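Flistside handling demos, progress note for Certon, February

Brush and pot
70 demos recorded with the hand grippers, target was 90. Brush goes in bristles down. Rim of the pot is the awkward bit, operators slow right down there.
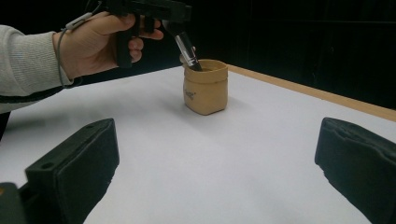
Two-handed work
Started at Nedelholm. Both grippers over the board, 5 operators trained so far. Left hand still teh weaker one.

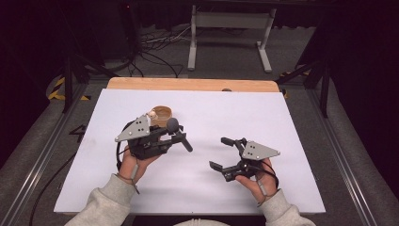

Both grippers in hand, small wooden cup at the back

Shaving brush
44 good takes. Approach with fingers wide, then close.
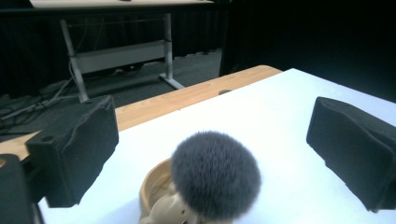
Next
Finish pot set. Invoice to follow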